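Bimanual packing, notebook entry
15 January 2025
Station: Bridovport, bench 2

Purpose of the session: to compare the policy trained on head-camera input alone with the policy that also receives both wrist views. The task is packing snack items side by side in the green box. Training data for both is the Grilleo set, 241 demonstrations, unchanged. Checkpoint 796 was used throughout.
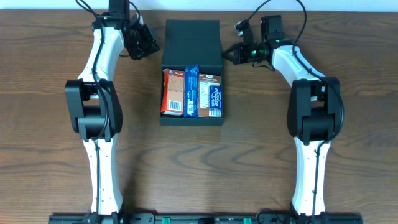

Fig. 1. Both arms at the box, three packages in the front compartment.

The head-only policy places cartons acceptably. Its weakness remains the soft wrapper, where the approach angle varies from trial to trial. A. Kawaguchi proposes that grasp width be logged at every control step, and this has been added to the recorder. 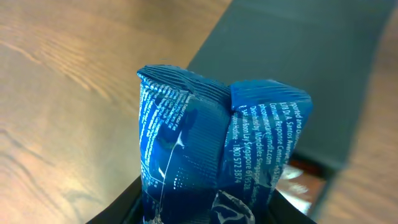 Niilo Nieminen

With the wrist views enabled, the fingers close on the wrapper at a more consistent height. The film still folds between them, and the crease changes the apparent outline of the package. Trials in which the item was held but badly creased are to be scored separately from clean grasps. L. Baumgart will amend the scoring sheet accordingly.

Series length: 12 trials per condition. The result is considered preliminary and should not be quoted outside the group.

Open items: repeat with the lid angle changed; check time stamps on the right wrist stream; ask E. Hegarty whether run 102 may be excluded.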